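Dorier stops use of Olmedo hand-held gripper after delayed release fault

Owners are asked to put the tool out of service until a free repair is made

SATARD, September – Dorier, the maker of hand-held grippers and robot arms for textile work, today asks all users of the Olmedo hand-held gripper to stop working with it. A fault was found in the release of the fingers. In some conditions the fingers stay closed, or continue to close, for a short moment after the operator has let go of the trigger. Two operators had a finger pinched because of it. Both had a bruise and both returned to work on the same shift. No other injury is known to the company.

The action concerns 300 grippers, which is the full first production of the Olmedo. The robot arms of Dorier use another drive and are not concerned. Grippers of the older type, with a trigger which works only by cable, are also not concerned and can be used as before.

What happened in Satard

The fault was reported by Hostala, the linen and garment service company, which has used the Olmedo since spring in its preparation hall in Satard. At Hostala the operators hold one gripper in each hand and fold, turn and spread clothes on a table. The movements are recorded and are later used to teach the folding robots in the same building. It is work with a fast rhythm, and the hands of the operator are never far from the fingers of the tool.

The first pinch happened late in the morning. The operator had released a sleeve and put one gripper down so that she could free the cloth with her bare hand. The fingers of the other gripper, which should have been open, closed further while her hand was between them. The trigger was already fully released at this time. The second case came some hours later at another table, with another gripper, when a thick piece of knitwear had gone partly into the arms of the tool and the operator tried to pull it out.
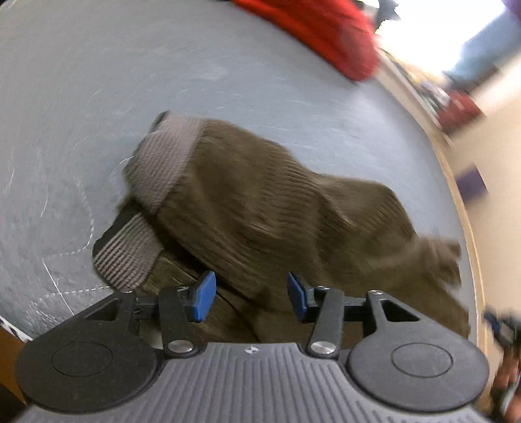
Hostala stopped the recording in the hall after the second case and informed Dorier before the end of the afternoon. The company sent the two grippers to our workshop together with the recordings of the shift. We thank Hostala for acting quickly and for keeping the grippers exactly as they were, with threads of cloth still in the mechanism. This made the search for the cause much easier.

The cause

The Olmedo has a small assisting motor, so that the hand of the operator does not become tired in a long shift. When the trigger is pulled, the motor helps to close the fingers. When the trigger is released, a spring opens them and the motor should give no force.

Our workshop repeated the fault on a test bench. A gripper was set to pick up and release knitted cloth without a break. On cycle 2078 the fingers stayed closed after the release, and then closed a little more. After opening the housing we found fine textile dust on the sensor that reads the position of the trigger. The dust was pressed into a thin layer by the movement of the lever. The sensor could not see that the trigger had moved back, and the control continued to ask the motor for force.

A second point made the effect worse. The control software compares the position of the trigger with the position of the fingers, and it must switch the motor off when the two do not agree. The limit for this comparison was set too wide. When a thick cloth holds the fingers apart, the software accepts the difference as normal and waits too long. For this reason the fault is seen mostly with knitwear, towels and fleece, and much less with thin shirts.

We must say clearly that the dust should have been found before the sale. The endurance tests of the Olmedo were made with woven cotton and with foam blocks. Knitted garments, which lose more fiber, were tested only in short sessions. The test plan was approved by Dorier and the responsibility is ours. The operators at Hostala used the grippers correctly and as written in the manual.

Where the risk is

The force of the fingers is limited, and it is enough for a bruise but is not made to be stronger than this. The larger worry is the area behind the fingers. The arms of the gripper have open shapes and moving links, and a person who pulls a cloth free with the hand can come between them when the tool moves unexpectedly.

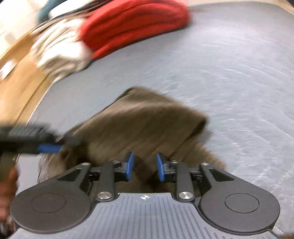
Dorier asks that no person reaches into the gripper while it is connected to power, also when the trigger is released and the tool seems to be at rest. This rule was in the manual, but it was printed in a chapter on cleaning, where few operators will read it during work. In folding work the hands are low over the table and the tools come close to each other. When the gap between the blue fingertips is narrow and there is a strip of cloth between them, as with the brown fabric here, an operator who wishes to correct the fold has little room to do it safely with bare fingers. The new instruction is to disconnect the gripper first, then to open the fingers by hand at the tips, and only then to take out the cloth. The cloth must not be pulled while the fingers are closed.

What users must do now

Please put every Olmedo gripper out of service today. Disconnect the cable from the handle and mark the tool so that it is not taken by the next shift. It is not enough to blow air into the housing or to wipe the trigger. Air can move the dust deeper, and a gripper which seems to work well after cleaning can show the fault again.

Please do not open the handle. The sensor is adjusted in our workshop, and a wrong adjustment can make the delay longer.

The serial plate is on the lower side of the handle. Send the serial number to the service desk of Dorier and you will receive a box for the return, with the transport paid. Customers who own several grippers can send them together. Customers who have changed the fingertips or added their own camera holder should leave these parts on the tool. We will put them back in the same position after the repair.

If a person was pinched or had another problem with the gripper, also a small one that was not written down at the time, we ask to be told. Reports can be given without the name of the operator.

The repair

Each gripper will receive a closed cover for the trigger sensor and a second sensor of a different type, which cannot be blocked by dust in the same way. If the two sensors do not agree, the motor is switched off and the spring opens the fingers. The limit in the software is made narrower. There will also be a guard over the inner links, made of soft material, which keeps thick cloth out of the mechanism. The guard changes the weight of the tool a little, and customers who use the recorded movements for robot teaching will receive the new values with the returned gripper.

The bench test is now repeated with the changed parts, using knitwear and fleece from the Hostala hall. No gripper will be sent back before this test is finished and before an outside laboratory has looked at the results. We know that many customers would like a date. We prefer to give it when the laboratory has answered, and we will write to every registered owner at that time.

During the waiting period, customers can borrow the older cable gripper without cost, as long as the stock permits. It asks for more force from the hand, and we recommend shorter sessions and regular changes between operators.

Recorded data

Some customers have asked if recordings made with a faulty gripper can still be used for their robots. The answer depends on the recording. In sessions where the release came late, the position of the trigger and the position of the fingers do not fit together, and a robot which learns from them could hold a garment for too long. Dorier has prepared a small program that searches for such places in the recordings and marks them. It will be sent free of charge to all owners, and it does not send any data back to us. Hostala has removed the marked sessions from its own teaching material and has kept its folding robots at reduced speed while the check is made. No fault was seen in the robots themselves.

About Dorier

Dorier develops and builds grippers, robot arms and recording tools for laundries, clothing repair and textile sorting. The company has its workshop and its service desk in Satard.

About Hostala

Hostala washes, repairs and folds linen and garments for hotels, care homes and private customers. It operates a preparation hall in Satard with manual and robot folding tables.

Contact for users

Dorier service desk, subject "Olmedo return". Please include the serial number and the name of the site. The service desk answers from 7 a.m. to 6 p.m.

Contact for the press

Dorier press office, Satard. Drawings of the changed parts can be sent on request.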